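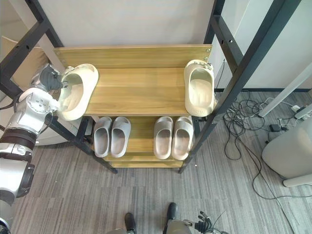
Last week we finished with how you train a policy from demonstrations, and I promised we'd get to the bit everyone skips, namely how you work out whether the thing is any good. Our running case is the Boersma task: a two-handed robot, a shoe rack, and the job of getting a pair of shoes side by side on the top shelf. It sounds like a chore you'd give a seven-year-old, and that's why I like it, as you can all judge the outcome by eye. Or you think you can. Suppose I stop the clock with the two cream clogs at opposite ends of the top board and the hand on the left one. Is that a failure, half a success, or a trial that hasn't finished yet? Have a go at answering before you read on, write it in the margin, and then compare with whoever's beside you. Every year I get at least three different answers.

## 1. Score the state, not the story

The trouble with "the robot put the shoes away" is that it describes a story, and people fill in the ends of stories. You see fingers touching a shoe and your brain happily supplies the rest (mine does too, I've scored my own videos generously more often than I'd like to admit).

So for Boersma we write the success test as a condition on the final state, and we write it *before* running anything:

- both target shoes are on the top shelf
- they sit next to each other, toes toward the front edge
- neither hand is touching either shoe
- the pairs on the lower shelf haven't been disturbed from their starting positions

The third one is the one that bites. A held shoe in a perfect position doesn't count, and yes, students argue with me about it. My view is that letting go is part of the task, and a fair few bad grasps only show up when the fingers open.

The fourth one went in after the pilot runs. Without it, a policy could sweep its forearm through the bottom row on the way up and still get full marks. If you're designing your own test for the assignment, think about what a clumsy policy could wreck while technically doing what you asked, and put that in writing.

## 2. The comparison we care about

We trained two policies on the same 600 demonstrations. Same network, same learning rate, same number of training steps, same everything I could think of, apart from what they get to see:

- **Policy H** gets the head camera only.
- **Policy HW** gets the head camera plus the wrist camera.

Why bother? From up at the head you get the whole rack, which is lovely for knowing where things are. What you lose is the contact, as the arm and the hand sit between the camera and the bit of shoe you care about. A wrist view should help there, or so the reasoning goes. It's a very reasonable hypothesis! Hold on to how reasonable it feels, because that feeling is what we need to protect ourselves from.

Each policy got 31 trials. I'd have loved more, but someone has to reset the rack each time, and resets are slow.
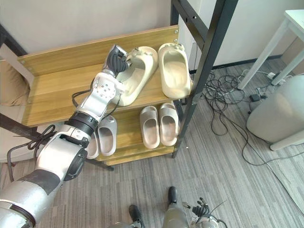
Nullau, 15 Jun 2021

Notes from the evaluation session, tidied up for the handout but left in the order I wrote them.

Had both policies loaded in Kesine (our runner, you'll have met it in the second lab) and let it shuffle which policy went next, so I wouldn't know which one I was watching. I do recommend this. It costs you five minutes of setup and it stops you leaning forward hopefully for your favourite.

Paused one trial with the fingers curled over the back rim of one of the cream shoes and its partner right beside it on the upper shelf. Gorgeous looking moment, shoes together, lower pairs both still there. By our rule it isn't a success at that instant, as the hand's on the shoe. I caught my pen heading for the "yes" column anyway. Made a new column for "state at timeout" and stuck to it.

Also noticed that in this pose the arm passes in front of the left pair on the lower shelf, so from the head view alone I can't check all of condition four. For scoring I've decided to wait until the arm's withdrawn before looking at the bottom row. Wrote it on the sheet so whoever scores the second pass does the same.

Starting positions: we used the printed list from the Stelthorpe lab, so every start got run once under each policy. Hang on to that detail, it matters in section 4.

## 3. The result, and what you'd like it to say

| Policy | Successes | Trials |
|---|---|---|
| H (head only) | 14 | 31 |
| HW (head and wrist) | 18 | 31 |

Well, there you go, the wrist camera helps! In percentages it's 45 against 58, which looks terrific on a slide, and I've sat through plenty of talks where that would be the slide.

Let's do the sum, though. Treat each policy's trials as independent coin flips with its own success rate. The difference in proportions is 0.129. The standard error of that difference is

`sqrt(0.452 × 0.548 / 31 + 0.581 × 0.419 / 31) = 0.126`

so the usual 95% interval runs from −0.12 to 0.38 once you've rounded. Zero is comfortably inside. The data are quite happy with the wrist camera being a big help, and they're also happy with it being a slight nuisance.

Please notice what I'm *not* allowed to say here. I can't say the wrist camera makes no difference. An interval that wide can't rule out a large improvement any more than it can rule out none. If you write "no effect was found, therefore there is no effect" in the assignment I will circle it in red, and I've got a very large red pen.

## 4. Using the pairing

Because every starting position was tried under both policies, we can do a bit better than coin flips. Some starts are just easy and some are rotten, and by matching them up we can strip that part out.

| | HW succeeded | HW failed |
|---|---|---|
| **H succeeded** | 11 | 3 |
| **H failed** | 7 | 10 |

Check that the rows and columns add up to the totals in section 3 (always check, I once handed out a version where they didn't).

The 11 starts where both worked and the 10 where both failed tell us nothing about which policy is better. All the information is in the off-diagonal: seven starts where only HW got there and three where only H did. If the policies were equally good, each of those ten would be a fair coin. The chance of a split at least that lopsided, in either direction, is

`2 × (1 + 10 + 45 + 120) / 1024 = 0.34`

So, pairing or no pairing, I wouldn't put money on it. It leans the way we hoped, and that's as far as I'd go in print.

A common question at this point is why we don't just keep running trials until the number drops under 0.05. You can certainly run more trials! What you can't do is peek after every one and stop when you like the look of it, or at least you can't do that and then quote the ordinary p-value. Fix the number first, or use a proper sequential test (reading list, second item).

## 5. So what is the wrist view good for?

I don't want you leaving with the idea that a lukewarm result is a useless one. When the totals are this close, the interesting stuff is in the failures, and the wrist recordings are where I'd start looking. Go through your failed trials and give each one a single label, the *first* thing that went wrong:

1. never reached the shoe
2. reached it, poor grasp
3. good grasp, bad placement
4. good placement, bad release
5. disturbed something else

First thing only. If the grasp is poor and the shoe then lands crooked, it's a 2. Otherwise you end up counting one mistake three times and the table looks far more dramatic than it should.

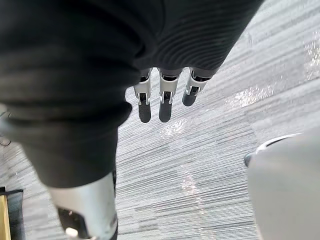
Two people should label independently and then compare. Where you disagree, don't just split the difference; go back and work out which sentence in your definition let you both be right. In our May pilot nearly all the arguments were over 3 versus 4, and it came down to us never having said when placement ends and release begins. We settled on the moment the first finger loses contact. You may pick something else, but pick it and write it down.

One more trap, and it's a sneaky one. If you label from the wrist video you'll find grasp problems, and if you label from the head video you'll find placement problems, simply because each view is better at showing one than the other. Label with both views side by side, for both policies, even though policy H never saw the wrist stream. What the policy gets to see and what you get to see are separate decisions, and mixing them up would tilt the comparison.

## For the tutorial

Bring a one-page evaluation plan for your own task. It needs:

- a success condition written as a final state, with at least one "leave this alone" clause
- the number of trials, fixed in advance, and how long a reset takes (time one, please don't guess)
- how you'll match starting positions across conditions
- your failure labels, with a definition for every boundary you expect to fight over

Also redo the sum from section 4 supposing the off-diagonal had been nine and one, and tell me whether you'd change what you'd write in the abstract. Work it by hand first. The Kesine notebook will do it for you in one line, but you'll get more out of it with a pencil.

Tutorial sheets go in the tray outside the Stelthorpe lab. If the rack's in use when you come by, wait until the trial's finished before you walk past, as the head camera picks up anyone crossing behind the shelf.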